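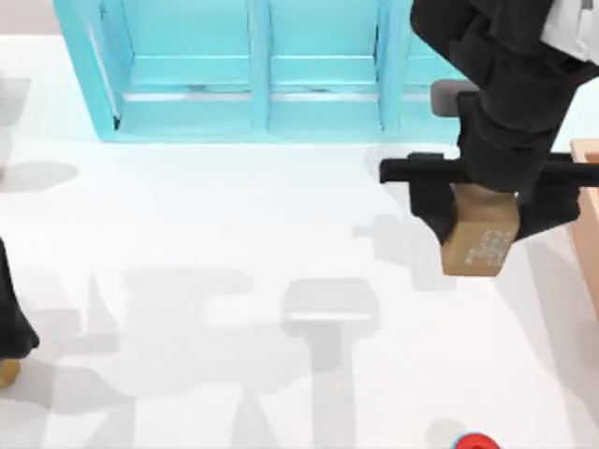
The Tuven controller holds the box better than the Clalldale one does, and I now think the difference is almost all in what each of them does after the fingers meet the cardboard. I went back through the whole batch before answering Vlasta, all 301 episodes, with the same scene file for both controllers and the left arm parked. What I was looking for is a grip like this one, with a finger on either side of the small brown box and the black crossbar level above it. When the bar is level, neither controller has much trouble. When it tips, Clalldale loses the box on the way to the tray and Tuven usually does not.

I'll go through Vlasta's points in order, since some of them overlap with what Arne asked off list.

On Aug 25, 2023, Vlasta Leka wrote:

> I read the summary and I am not convinced yet. You compare the two
> controllers on "box reached the tray", but that mixes up at least the
> approach, the close and the carry. If one of them comes in a little
> crooked it will look like a bad grip when it is a bad approach.

Fair. The summary was too coarse. I have now split each episode at first contact and at lift, and I score the three parts separately. The approach is nearly the same for both. They share the planner (the Stöcker one, unchanged from last month), so they are handed the same waypoints, and the tool arrives over the box at the same place to within what the logger can tell apart. There is a small difference in how they settle. Clalldale stops a bit harder and you get a short wobble in the wrist joint. By the time the fingers start to close it has gone, in every episode I plotted.

The close is where they part. Clalldale drives both fingers to a width and stops when the motor current goes over the limit. Tuven drives to a width too, but it starts easing off as soon as it sees contact on either side, and lets the wrist give a little while the second finger catches up. If the box is off center between the fingers, Clalldale pushes it across the table until the other finger meets it. Tuven pushes it less and moves the wrist more.

The carry I can't say much about. Once the box is up, whatever happened in the close decides the rest.

> Second, what was the finger opening at the start? In the old batch
> it was set to the box width plus a margin, and the margin was different
> for the two controllers, which nobody wrote down until Bastian found it.

Both start fully open now. I took the margin out of the config so it can't creep back. It costs a little time per episode, which I don't mind. Bastian, if you still have the old batch with the two margins, please keep it. I would like to rerun the scoring on it and see how much of the old result was the margin. 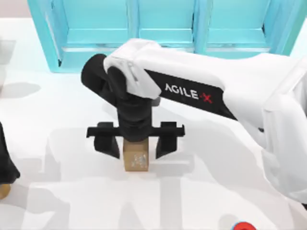 Right arm over the box with the fingers open, neither side touching yet.

With the fingers out that far there is room on both sides, and a small error in the planned position does not put a fingertip down on top of the box. In the old batch that was the most common failure for Clalldale and we were counting it as a controller fault. I would now call it a setup fault and leave it out of the comparison.

One thing to watch with this box is its height. It is taller than it is wide, and when the tool is this low the top of it is up against the underside of the gripper body or very close to it. I checked the collision log to find out which. In some episodes there is a contact entry between the box and the gripper body before either finger has touched. It is a light contact and it does not move the box, but Tuven's contact check does not care which part of the gripper it came from. It starts easing off early. The result is a soft close, and a few of those slipped at lift. So Tuven has its own failure here and I missed it the first time, because the episodes where it happens are mixed in with ordinary slips.

The fix is either to raise the final waypoint a little or to make the contact check look only at the finger pads. I prefer the second. Raising the waypoint would help with this box and then we would have the same trouble with the next tall one. But it means touching Tuven, and I would want Rianne to agree before anybody does that.

> Third: is the friction the same? I ask because the cardboard material
> was edited in August and I do not know by whom.

It was me, and it is the same for both. I set the cardboard back to the value from the Brastby measurements and left the table alone. The edited value was higher and it made everything look good. If you have a local copy of the materials file, please throw it away and pull a new one. The commit message says "materials: cardboard back to measured".

I also ran a short set with the friction turned down on purpose, to see which controller fails first. It is Clalldale, but by less than I expected. With low friction the slow close in Tuven works against it, and the box has time to turn between the pads. I would not build anything on that result. The set was small and I changed the pad stiffness halfway through, which I should not have done.

> Fourth, and this is more a request. Please look at 3541. For me the
> box ends up held by a corner with Tuven and it still counts as a
> success. I do not think anybody at the other end would call that a
> success.

I looked at 3541 and you are right. The box goes up tilted, with one finger on the face and the other near an edge, and it makes it to the tray and is let go in the middle compartment. The scoring only asks if the box is inside the tray walls at the end and if it has stopped moving. It does not ask how it got there. I have added a check on the angle between the box and the tool at lift, and anything over the limit is scored as "poor hold" and listed separately. Both controllers lose some successes to it. Tuven loses more, as you would expect from something that lets the wrist give. It is still ahead after that, but the gap is smaller than in my summary and I will correct the page.

I don't know yet what the limit should be. At the moment it is a number I picked after looking at plots for an afternoon. Birgit, you have handled more real boxes than the rest of us. If you can tell me how far one can tilt in the fingers before you would stop the machine, I will use that.

> Last, why only the one arm? We have two on the table and the
> point of the whole thing was handing over.

Because I wanted to get the grip sorted out first. With both arms moving I can't tell a bad grip from a bad handover, and I have been fooled by that before. The left arm is in the scene so the collision model is complete, and its controller is running, but it is told to hold position. I checked that it does. There is a little drift with Clalldale if the episode runs long, not enough to bring it anywhere near the box.

Handover is next. I expect Tuven to be harder to work with there. Two grippers that both ease off on contact, holding the same small box, does not sound good to me. It may be that the answer is one of each, or Tuven with the easing turned off on the receiving side. I have not tried either.

Arne asked about the shadows on the table and if they are a problem for the detector. The shadows of the arm and the gripper are big on the white top and they move with the tool, so it is a reasonable question. For this comparison it makes no difference. The box position comes straight from the simulator and the detector is switched off. When we turn the detector back on I would start with the softer light and see what it does with the long bars that the fingers and the crossbar throw on the table. Arne, if you want to do that part, the light settings are in the scene file near the bottom and they can be changed without rebuilding.

What I plan to do, unless somebody objects:

- correct the summary page with the split scores and the "poor hold" column
- rerun Tuven with the contact check limited to the pads, if Rianne says yes
- leave Clalldale as it is, apart from the current limit, which I would like to try one step lower
- put the friction value in the header of every results file so this can be read without asking me

I would rather not add a third controller to the comparison now. I know there was some interest in it. The scoring has changed twice since the first summary and I want it to sit still for a while first.

The logs are in the usual place under the batch name. The contact logs are large, so if you only want the grip part, take the files that end in "close". Two of them are cut short. The disk filled up during the night and the writer does not complain when that happens. I have left those episodes out of the tables for both controllers.

Vlasta, thank you for going through it so closely. If you find another one like 3541, send me the number and the controller, that is enough for me to find it.

Categories: Simulation, Grippers, Controller comparison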